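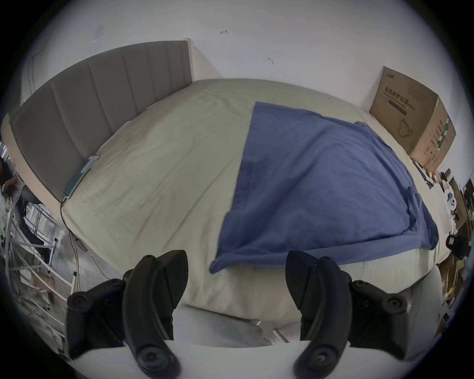
4.2 Where people fold

I went into this study thinking folding happened on tables. I'd even asked about tables in the first draft of our survey (Kumudini Mridha crossed the question out, and she was right to). Of the 62 households that let us talk to them about laundry, 50 told us the bed is where most of the folding gets done, and once you've stood in a few bedrooms you stop being surprised. A bed is big, it's about hip height if you're lucky, and the clean clothes are going to end up in that room anyway!

What I like about the bed as a work surface is that it's never only a work surface. People put things down on it. Chargers, parcels, a bag from the store, tomorrow's outfit. In the interviews we called this stuff "parked" items, a word we got from a dad in the Brindside group who told us he parks everything on the bed and then has to un-park it at eleven at night. Hardly anyone clears the whole bed before folding. They push the parked things up toward the head end or over to the wall, and they fold in whatever space is left. 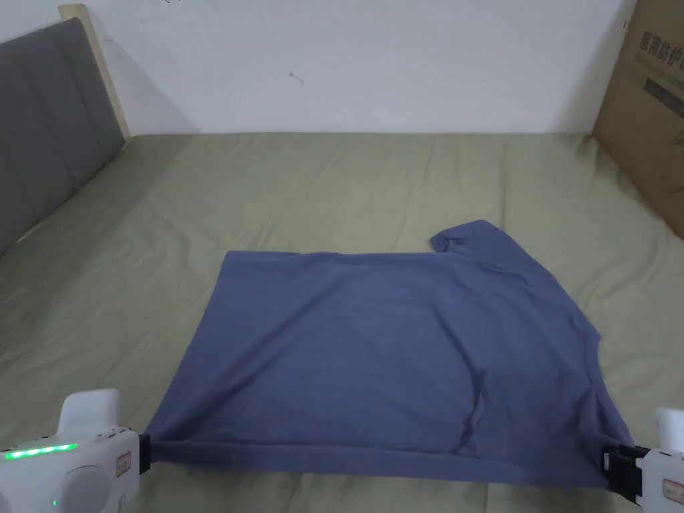 The T-shirt was the item we ended up caring about most. Towels are easy and everybody agrees on them. Shirts are where the arguments start, and we did hear some arguments, including a married couple in the Nunen group who each refolded the other's shirts and had been doing so for years. The trouble is the sleeves. You can get a hem straight with one good tug from both corners, but the tug does very little for a sleeve that's bunched up at the other end, and a soft cotton knit will happily keep a crease you thought you'd dealt with. Most people we talked to start at the hem anyway. It's the nearest edge, and it's the one straight line you can trust.

Mervyn Whitlock and I disagreed for a while over whether the sheet matters. He thought it didn't. I kept noticing how people smoothed the bedding with a forearm before laying anything down, even when it was going to get wrinkled again a minute later.
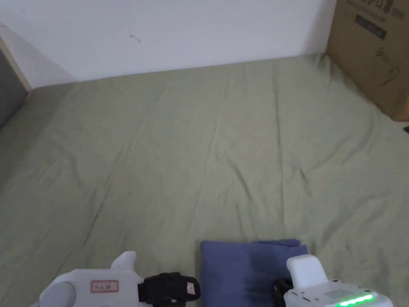 So we added a question on it, and 28 households said they straighten the sheet first. Another 7 said they only do it for shirts they'd wear to work. I wouldn't build a theory on that, but it fits with what people said about wanting a surface they can read. On a plain sheet you can see the outline of the shirt you're folding. On a busy print, one woman told us, she loses the sleeves.

The other thing that came up again and again was the half-done shirt. Folding gets interrupted all the time (phone, kid, dinner), and a shirt with one side doubled over has to be picked up from wherever it was left. People had strong feelings on this. Some carry on from the existing fold, and others pull the whole thing flat and start over.
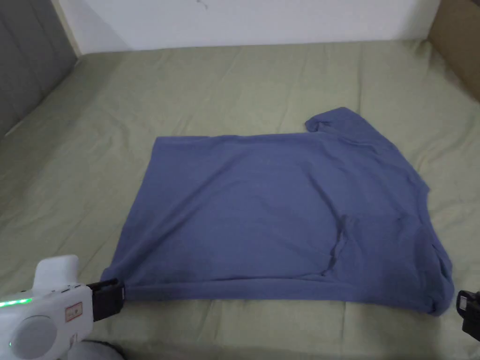 Figure 3. T-shirt on a bed, partly folded over, with the lower-left corner of the hem held.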